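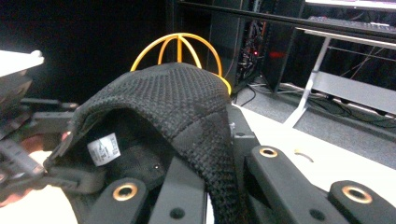
Week 4 is about the Momeo hand-held gripper kit, which the department has on trial until the end of term. The kit is sold as a way to record grasping tasks by hand before moving them to an arm. Our question is whether it is good enough to buy for the lab course. Soft goods are the hardest part of the trial. A piece of black knit like this one folds over between the fingers and hides its own inside, so the care label shows only from certain angles. Keep that in mind when you read the vendor's claims about fabric handling.

What the vendor offers

The basic kit is the gripper, a mounting plate and the recording software. Baltton sells it with a service plan that covers two finger replacements a year. The plan is optional, but the quote we received from Ansari had it included – check the line items before comparing prices. The software license allows over 1,000 recordings per project.

Points for the review

Grip on thin material. Note whether the fingers close evenly and whether the cloth bunches.
Hand fatigue. Felicja Kaczorowski's notes from July suggest short sessions with a change of operator.
Visibility. Dark fabric against dark fingers is difficult to label afterward. Record at least one light item for comparison.
Spare parts. Find out what can be replaced with ordinary tools and what has to go back to the vendor.

Work in groups of four. Each group hands in a two-page review with a clear recommendation: buy, rent or decline. Send questions about the software to Siamak Rezaei and questions about the quote to Ailsa Gillies.

Reading: Lostdale lab manual, chapter on end effectors, sections on compliant fingers and on cloth.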